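Reading time: 2 min

A student project at the Guthrie workshop in Ralthorpe has reached its second stage. The group is teaching a pair of arms to sort and fold household linen, and since December it has moved from single flat cloths to towels lying among other things. 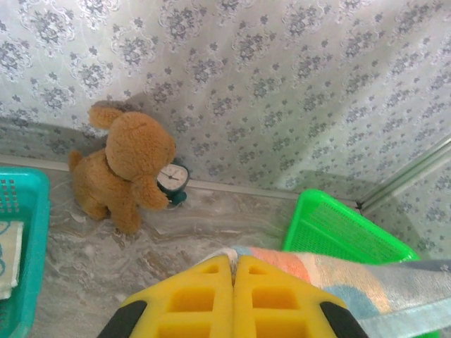
Morag Lindsay

Ralthorpe, March 26, 2018 – The project is called Grusik and is run as an evening class. Students work in pairs: one guides the arms by hand controls, the other keeps the log and resets the floor between attempts. Each attempt is limited to 60 seconds. An attempt that runs over is stopped and entered as a failure, whatever state the towel is in.

The floor has a marble pattern and the walls are papered. Earlier work was carried out on plain grey card, and the software trained on it did poorly once the card was removed. Jessie MacAulay, who teaches the class, asked for a patterned background from the start of this stage. "A plain floor flatters the program," she said. "We were getting good marks for an easy question."

Terry cloth has proved harder than the thin cotton used before. The loops hide the edge of the fabric, and a grip taken too far in brings up a double layer. The students now aim for the hem, with the fingertips closed across it and the rest of the cloth left flat. Printed or woven designs add a further difficulty, as a strong outline can be taken for a fold by the part of the program that looks for edges.

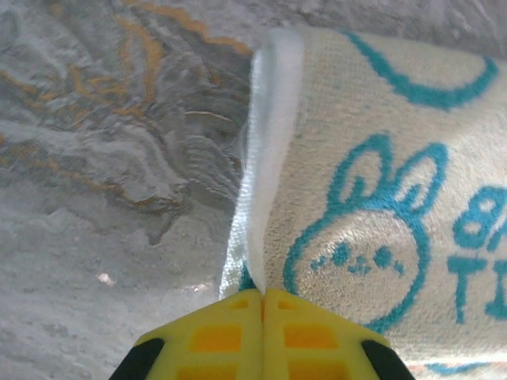
Two arms, one rail

Both arms are bolted to a single aluminium rail at the front of the work area. The fixed spacing saves measuring their positions again before each class, but it also means that their reach overlaps in the middle. In the first weeks the arms were run in turn. They are now allowed to move together, with a rule in the software that holds one back if the other is already over the same part of the floor.

Baskets are set out towards the back, where either arm has to stretch. MacAulay said most of the stopped attempts were lost there – the arm arrives at a poor angle and has to be drawn back for a second try.
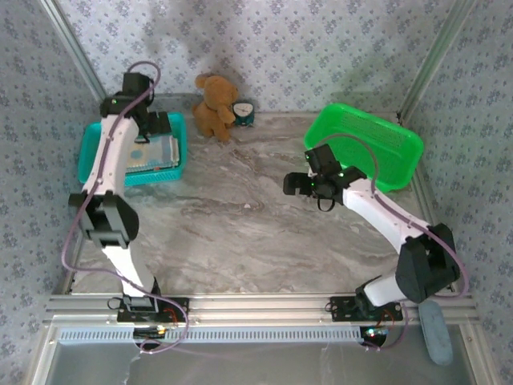
The wrist view is recorded along with the fixed one, and the two are matched by time before any training is done. Students found that the wrist view was of most use in the last part of a grasp, while the fixed view was better for choosing which arm to send.

The class plans to record 50 further attempts with towels and then repeat the set with the baskets exchanged. Results will be shown at the Collanano student meeting, where each group has 35 minutes, including questions. Entries for the meeting are still open to other schools in the district.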